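Bronzeguss oder Zinkguss: Woran erkenne ich den Unterschied?

Ingvar Thygesen
23. Oktober 2023

Hallo zusammen, ich habe aus einem Nachlass eine kleine Figur übernommen, ein stehender Knabe mit Schleuder, 16 cm hoch, ohne Sockel. Auf der Unterseite ist »Bjarnason« eingeritzt, dazu die Zahl 671. Der Vorbesitzer sprach immer von Bronze. Ein Händler in Beklow wollte mir 20 Euro geben und meinte, das sei Zink mit Farbe drauf. Kann man das zu Hause prüfen, ohne die Oberfläche zu beschädigen? Gewicht laut Küchenwaage: 700 Gramm. 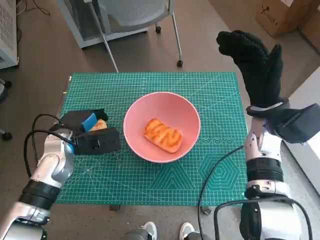
Kategorie: Skulptur und Plastik

2 Antworten

Eifion Lougher

Das Gewicht allein hilft wenig, solange die Wandstärke nicht bekannt ist. Schau dir die Unterseite an, dort ist meistens keine Patina. Bronze ist an einer blanken Stelle rötlich bis goldgelb, Zinkguss grau. Falls du keine blanke Stelle findest, such an den Kanten, wo die Figur gestanden hat. Bitte nicht feilen. Ein Magnet bringt nichts, beide Metalle ziehen nicht an.
Zur Zahl: Das kann eine Modellnummer der Gießerei sein. Für eine Auflagennummer würde ich eher zwei Zahlen mit Schrägstrich erwarten. Der Name kann der Bildhauer sein oder die Gießerei, das müsste man mit anderen Stücken vergleichen.

talard_sammler

hatte mal was ähnliches, war zink. klopf mal leicht dagegen, bronze klingt länger nach. auf keinen fall mit metallpolitur ran, sonst ist die patina weg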